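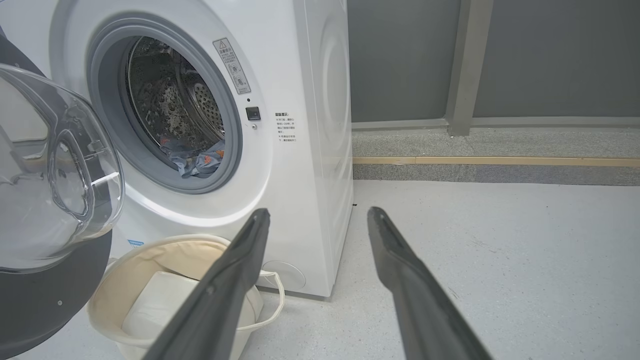

Laundry notes, 29 May 2025

Third post on the apartment in Tutanville. The first two covered the water heater and the kitchen shelving. Readers asked for the washer, so I wrote down what I do with it.

The machine is a white front loader that came with the lease. The cautions on the front panel are printed in Chinese, with a separate warning label next to the door that also carries a column of pictograms. My reading is slow, so Daichi Ueda went through the text with me in February and I typed up a translation. It lives on my phone. The pictograms cover most of what a guest would need.

Door gasket. The thick gray ring traps lint and water in the lower fold. After the last load of the day I pull the fold back with two fingers and run a dry cloth along the bottom half. Before I started doing this there was a smell within a week. Door stays open overnight. It swings to the left, and the glass bulges out far enough to catch a knee.

Filter. Round cover at the bottom right, close to the floor. I open it every 2 months with a baking tray under it. The first time I used a towel, and that was a mistake. Contents so far: lint, one shirt button, a hair tie, and a coin from Hillmont transit that had worn smooth on one side.

Drum check. Small items stick to the inside of a perforated drum after a fast spin, mostly at the top where you don't look. I turn it one full rotation by hand before loading and again after unloading. Printed cotton is the worst for this, and anything thin tends to bunch up at the lip of the gasket and get left behind.

Basket. I used a rigid plastic one from Destari for years and it cracked at both handles. The replacement is soft fabric, cream, round, with a looped handle. It slouches when it's half full. It does fit on the floor directly in front of the door, so things drop straight in. Whites go in folded if they are waiting for their own load, which keeps them separate from whatever is on top.

Detergent. Amano liquid, half the amount on the cap for a normal load. Noboru Aoki downstairs uses a full cap and gets residue on dark clothes. We have the same water, so I blame the dose.

Cycle length. I timed 4 loads on the default cotton program. The average was some 205 minutes, longer than I want for shirts. The quick program is fine for anything worn once. I don't use it for towels.

Still open: whether the feet need leveling. There is a slight walk to the right on the final spin. I have put pencil marks on the floor and will check them next month.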